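Unit 3: Collecting demonstrations by remote control
Course notes, Matubbar teaching lab. Prepared by Nikola Pawlak

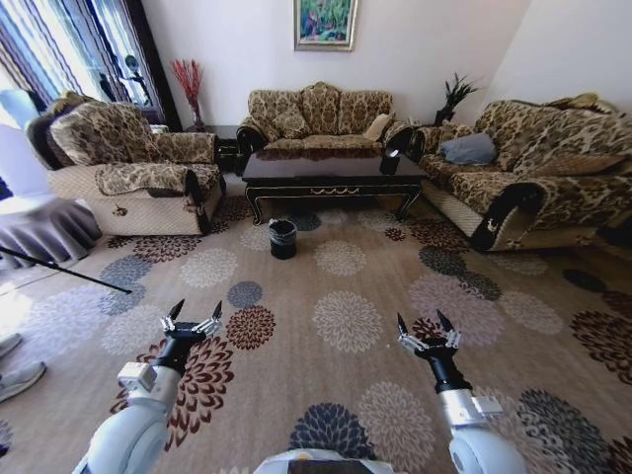 Fig. 3.1. Living room seen from the head camera, both grippers open, black wastebasket on the carpet ahead.

3.1 Terms
A demonstration (or episode) is one complete recording of a task, from the start pose to the stop command. Each time step stores the camera images, the joint positions of both arms, the two gripper openings and the operator's command. The command and the measured position are stored separately - they differ whenever the arm lags or meets resistance.

3.2 Hand guiding and remote control
In hand guiding the teacher holds the arm and moves it through the task. Forces are easy to judge, but the teacher's hands and body enter the images, and moving two arms at once is awkward for one person. In remote control the operator moves a pair of leader arms and the robot follows. The images stay closer to those the robot will have when it runs alone. The cost is a weaker sense of contact.

3.3 Choice of view
A head camera gives the layout of the room and both arms together. It is poor for the last part of a grasp, when the gripper may hide the object. Low objects on a patterned floor, as in Fig. 3.1, need checking at the image size used for training, not at full size.

3.4 Procedure
Set both grippers open before recording.
Move the target between episodes and log the change.
Keep failed grasps that are corrected within the episode. Mark abandoned episodes and leave them out of training.
Maximum episode length is 60 seconds.

3.5 Data for the exercise
The Drudeck set holds 700 episodes, of which 63 are marked abandoned. Split by room - a split by episode puts the same furniture in both training and test data.

Reading for the next unit: Casado and Moges, course reader, section on time delay.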